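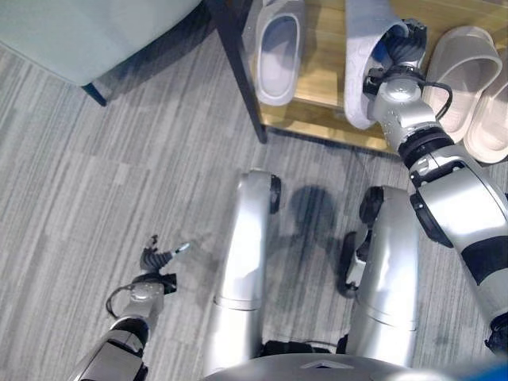

Who decides how hard a household robot may grip something it has been told to put away?
Its manufacturer does, in most cases, and the limit is seldom published in a form that a buyer could check.

The Dedgate Code is a voluntary set of rules for humanoid robots that handle clothing, footwear and other soft goods in homes. It was drafted at Lultness by Euan Urquhart and Beathag Jardine and is now in its second revision, known as Dedgate 2. Compliance is self-declared.

Scope
The code covers picking up, carrying and setting down items lighter than 600 grams. Slippers and slides are its standard test items. A hand may hold them from the inside, with the fingers in the opening, or by closing over the strap. Both grips are allowed, and the code says little about which is better – a gap that critics raised with the first draft and that the revision left alone.

Floor conditions
Dedgate 2 asks that loose cables be kept out of the robot's walking path, but sets no minimum distance. Coils lying on the carpet next to a shoe rack, with a power strip among them, could pass or fail depending on who is reading the clause. Jardine has called the wording "a placeholder that got printed."
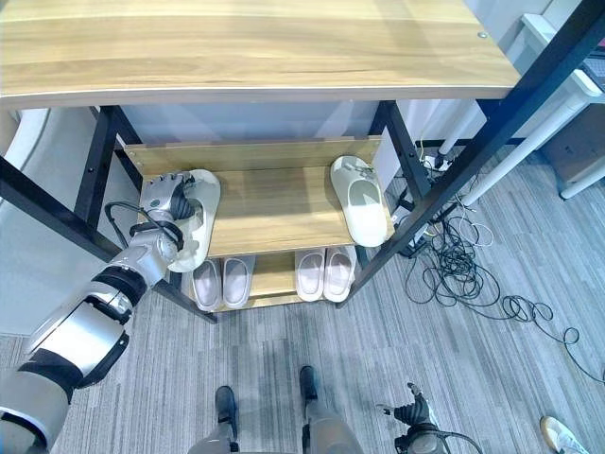 Testing
A full trial consists of 500 placements on a rack. An item counts as placed if it stays on the shelf for 3 seconds after release. The code does not require pairs to be kept together, so a robot that scatters matching slippers across two shelves can still earn a perfect score. The idle hand must stay clear of the rack, though "clear" is left undefined.

Reception
Rankin, a maker of gripper parts, adopted the code in full. The Husomham test house declined to, arguing that a standard without outside inspection is closer to advertising. Urquhart's reply was that inspection would come later – no date has been given.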